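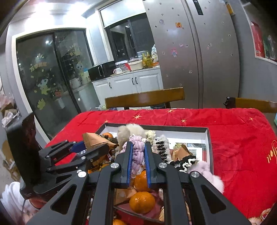
Foreign minister drops in on Billdale, brings a letter

19 August 2020

I don't usually cover diplomacy (my beat is mostly harbor fees and the ferry timetable), but when a foreign minister walks off the morning boat with a letter from her head of government, you grab a notebook and go!

Frøydis Solheim, foreign minister of Lunde, was in Billdale this morning to see our president. They talked for two hours at the old customs house, which I can report has terrible coffee and one very good window seat. The letter itself hasn't been published, but her office told us it repeats an offer Lunde first made back in December: a new fishing agreement covering the waters off Brelness, to replace the one that ran out last year.

If you've lost track of that whole business, I don't blame you. The old deal let boats from both countries work the Brelness bank under a shared quota. When it lapsed, each side went back to issuing its own permits, and skippers on our side have been complaining ever since that they get stopped and asked for papers they've never heard of. One of them showed me a form last winter that was four pages long and wanted his grandmother's maiden name.

Lunde is now offering a joint permit and a yearly catch of 3,000 tons for our fleet. Our government had been asking for more, and the president's spokesman wouldn't say this morning whether that's still the case. He did say the talks were "friendly and detailed," and then he said it again when I asked about the catch.

The minister was a bit more forthcoming on the customs house steps. She told the handful of us waiting there that she'd like to have a text ready for both parliaments before the winter season, and that her country doesn't want "another year of boats going home half empty over a stamp." She also thanked Billdale for taking in the crew of the Loreo, the Lunde trawler that lost its engine off the point in the spring. Plenty of people in town had those fellows over for dinner, so that got a nice little round of applause.

The two sides touched on student exchanges and the ferry route as well. I asked about the ferry, naturally. There are 865 people signed up to a petition to bring back the direct sailing to Lunde, and I'm one of them, so take my interest with a grain of salt. The minister said she'd read it on the way over and that the route is "on the list." I didn't get to ask how long the list is, as her car was already running.

Officials from both fisheries departments are due to meet next in Brelness. The date hasn't been set, and I'll post it when I have it.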